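Febrero de 2020
Redacción técnica de Redari

4. Antes de cambiar el procesador

El folleto que acompaña al kit Sokden promete una actualización «en minutos y sin conocimientos previos». No se lo crea. Lea la sección entera antes de tocar un tornillo y reserve la tarde.

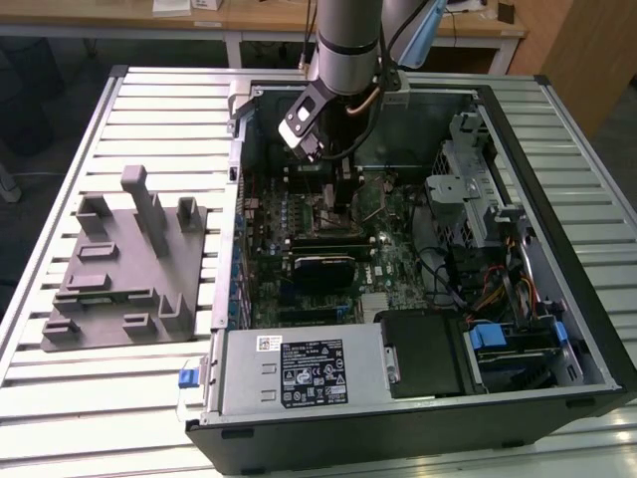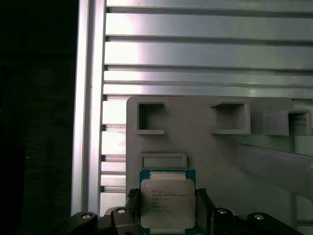 4.1 Comprobaciones previas

1. Anote el modelo exacto de la placa base. Viene impreso en la propia placa; el que figura en la factura de la tienda no siempre coincide.
2. Busque ese modelo en la lista de compatibilidad de Zallside. La edición de agosto recoge 1.347 combinaciones, y eso no significa que alguien las haya probado todas. Si la suya aparece con asterisco, dela por no confirmada.
3. Actualice la BIOS con el procesador antiguo todavía montado. Si lo deja para después, puede que el equipo no arranque.
4. Haga una copia de seguridad y abra desde ella un par de archivos. El mensaje «copia completada» no demuestra gran cosa.

Nota: la puntuación de 2.459 que anuncia el fabricante del kit procede de su propio programa de medición. No espere notar esa mejora al abrir una hoja de cálculo.

4.2 Desmontaje

5. Apague el equipo, desenchufe el cable y mantenga pulsado el botón de encendido unos segundos.
6. Tumbe la torre y quite el panel lateral. En las cajas Berge son seis tornillos, aunque el manual de la caja dibuja tres.
7. Afloje el disipador en cruz, poco a poco. Si no se suelta, gírelo levemente; nunca tire de él en seco.
8. Levante la palanca del zócalo y saque el procesador sujetándolo por los bordes.

PRECAUCIÓN: no toque los contactos. Las pulseras antiestáticas inalámbricas no sustituyen a una con cable de tierra, diga lo que diga el envoltorio.

4.3 Pasta térmica

9. Limpie los restos con alcohol isopropílico y un paño sin pelusa.
10. Ponga una gota pequeña en el centro. La pasta «de grado profesional» del kit sirve, igual que cualquier otra decente.

Si el equipo no da imagen al primer intento, revise el conector de alimentación de la CPU antes de llamar al servicio técnico.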